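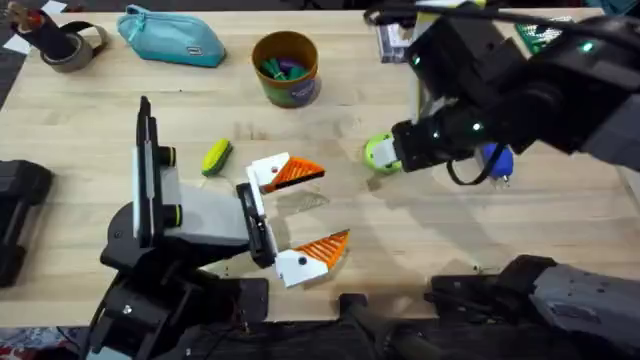 Polyxeni Karras has argued that a bench rule nobody can recite from memory is a rule that will get skipped by lunchtime, and that the shared-table rules ought to fit on one side of a card. Her objection, made in a comment on the June draft, is the one most often cited when the length of the Susto Practice comes up.

The Susto Practice (also Susto bench rules, or just "the Practice") is a set of working rules for two-arm tabletop robot stations. Covers layout, startup, handling of small items, handover between operators, and logging. Voluntary. Not a safety standard and doesn't replace one, a point the text makes on its first page and again in the annex.

Origin

Written at Susto, first as a list for its own benches, then passed to Tastari and Uibo, who both changed it. Main author Haiyan Dong. The early list had no section on handover at all, which was added after Tastari complained that evening operators were starting sessions on a table set up by somebody else, with no note of what had been moved. The current text has 5 sections and 2 annexes.

Scope

Applies to stations where both arms can reach the same part of the table. Single-arm cells are out of scope, so are mobile bases. Stations behind full guarding may use the layout section only. Mestus, which runs mostly guarded cells, uses it this way.

Layout

The table is split into a work area and a rest area. The work area is whatever both grippers can reach during the task. The rest area is for items that stay on the table between tasks, usually the far edge. Main rules:

Items in the rest area keep there place for the whole session.
Nothing tall in the path of either forearm.
Cables get checked through the full range of the arm, at slow speed, before the first task of the day.
Mounts and clamps checked by hand. Not by eye.
No drinks on the table. No phones either.
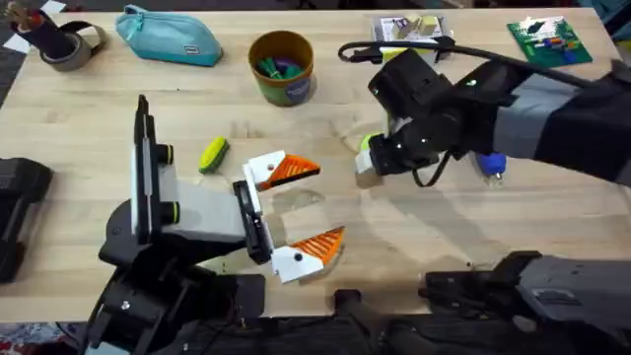 The full range check is the one operators find tedious, and the one the Practice is least flexible about. A cable with enough slack in the home position can pull tight at the far corner, or sag low enough to drag an item along. The check has to be repeated after any change of gripper or any re-routing. Uibo's version allows it to be skipped if the station hasn't been touched since the previous day; the Susto text does not, and Dong's note in the margin reads "who says it hasn't been touched."

Startup

Arms are started one at a time. Second arm stays unpowered until the first has reached its home position and the operator has said so out loud. Stop button within reach of a seated person, tested before the first task. Hands off the table from power-on. If something has to be moved by hand, both arms are paused, including the one that isn't doing anything.

This last rule is where most of the recorded breaches come from. In a log review at Tastari, out of 312 sessions, the idle arm was the one left live in nearly every case where a breach was written down. The review did not look at sessions with no log.

Handling small items

Soft or compliant fingertips are preferred for light objects, but the Practice doesn't require them. Closing force is set at the lowest value that holds the item and raised in steps. Ribbed and pointed pads are to be looked at for tears at the start of each shift; a torn pad is replaced, never glued. One arm grips, the other waits outside the shared zone unless the task needs both. When both are needed the order of release is written down beforehand.

Speed limit in the shared zone is 100 mm per second while a person is at the table. Higher speeds allowed with nobody in reach.
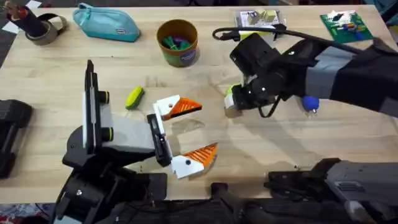 Handover between operators takes place with both arms paused and at home. The outgoing operator names anything that has been moved, swapped or that has behaved oddly, and the incoming one repeats the range check. A written note alone isn't enough under the Susto text. Uibo accepts a note if it is signed.

Logging

One line per task: start time, operator, item, outcome, any stop. Stops are logged even when the cause is known and trivial. Failed grasps are logged as failed, not deleted, a rule aimed at benches where the recordings are later used for training, and where a tidy log gives a wrong idea of how the station behaves. Corrections are added under the orignal line with initials.

Reception and criticism

Length is the usual complaint, see Karras above. She later put out a short card version, used at Mestus for the layout section, that drops logging completely. Dong did not endorse it but did link to it from the annex. Other criticism: the speed limit is given without a stopping distance, and the rest area is defined by reach in a way that breaks down when an arm is remounted. A revised definition was discussed on a Tuesday call between Susto and Tastari and left open.

See also: Shared workspace, Range check, Compliant gripper, Handover (robotics)

Categories: Robotics guidelines | Workplace practice | Articles needing more sources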